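Two arms came back out of their crates at Kondside and I got the job of putting the cell in order again. It is a small cell, a bench with one arm at each end, and it had been idle long enough that I didn't trust any of the old settings. I'll go through it in the order I did it.

The mounting bolts came first, then the cables. The gripper lead wants enough slack for the last joint to turn fully both ways, and no more than it needs. Mine had been tied back too tight by whoever packed them, so I took the ties off and let the leads hang in a loop. Then I ran the right arm slowly through a cup job at low speed and watched the loop.
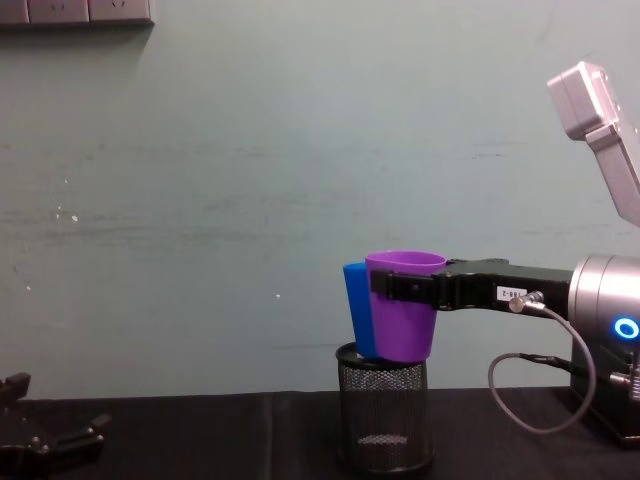 How often should the gripper leads be looked at?
Every 300 hours of running, or sooner if the gripper drops out when the wrist is turned. Undo the connector, look for bent pins, and do it back up by hand. Pliers will strip it.

The grip force took longer. Thin plastic cups are good for this as they give before anything else does. The old value was 32 per cent, left over from a job with metal parts at Marnard, and it squashed the sides. I brought it down in small steps and settled on 26. Below that the cup slipped when the arm sped up. I set the same figure on both arms and wrote it on the sheet inside the cabinet door.
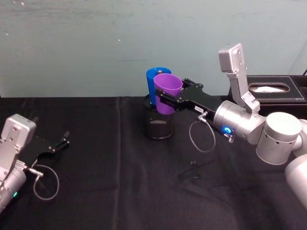 After that I did the home positions again. Each arm has to be able to wait on its own side while the other works in the middle, so I moved both a bit further out than before and saved them under new names. The old ones are still in the controller. I'll delete them in August if we haven't missed them.

The cloth on the bench is a nuisance to keep flat, but bare tabletop threw reflections back at the cameras and we had false picks all last year. Pull it from the back edge before you start. A fold under the pick point can put the height out enough to catch a cup.

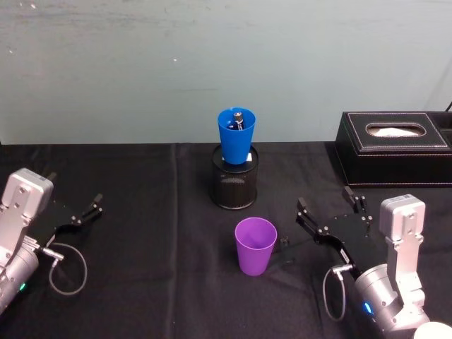 The fingers should be checked open as well as closed. I opened them fully and looked at the gap on each side of the centre line. The right-hand pair was off, and the cure was to loosen the finger screws, close gently on a gauge block and tighten again, a little on each screw in turn. The Buchanan notes say to use thread lock. I used a small drop.

Last was the wrist camera, which has its own calibration routine in Tudemano and needs doing again after the fingers have been touched. I forgot that and lost most of an afternoon to it. 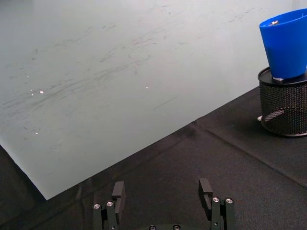

Kondside, Monday, June 8, 2020

The cell has now done almost 3,000 cycles since the work above. The force setting has stayed where it was. One finger screw on the right arm had backed off slightly, so I cleaned the thread and did it again with fresh thread lock. The left arm has needed nothing. Next job is the cabinet fan filter, and I have to order one first.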